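Household Chores and the Limits of the Machine

Nele Kettler directs the domestic tasks program at Movis, in Grarkstead, where her group of nine studies work that most people do without thinking. Asked whether a machine can yet keep a kitchen in order, she was cautious.

"It can do parts of a chore," Ms. Kettler said. "Moving fruit from a basket to a bowl is a fair test. Apples roll, bananas bend, and a woven rim catches the fingers."

The program has 37 chores on its list. Ms. Kettler considers 12 of them ready for trial in private homes, and laundry is not among them. "Folding a shirt remains very hard for us," she said.

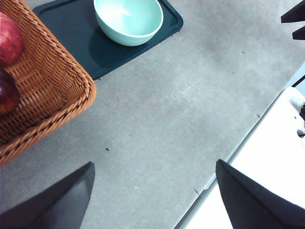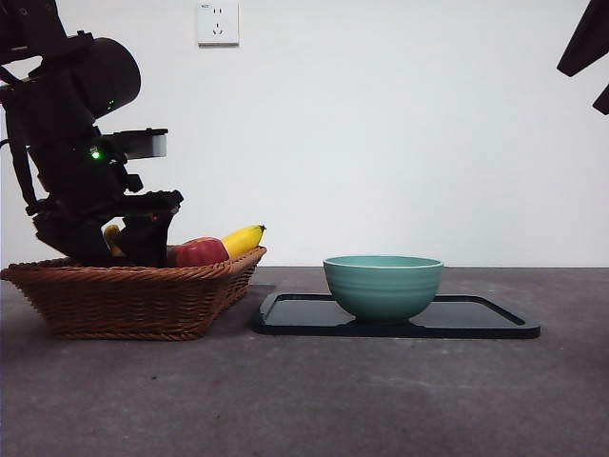

Basket, tray and bowl on the gray tabletop. 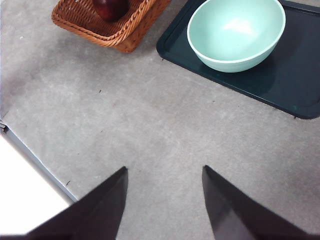 Will a household machine replace paid cleaning staff soon?

Ms. Kettler does not expect it. Movis plans for machines that take on single chores, with a person present.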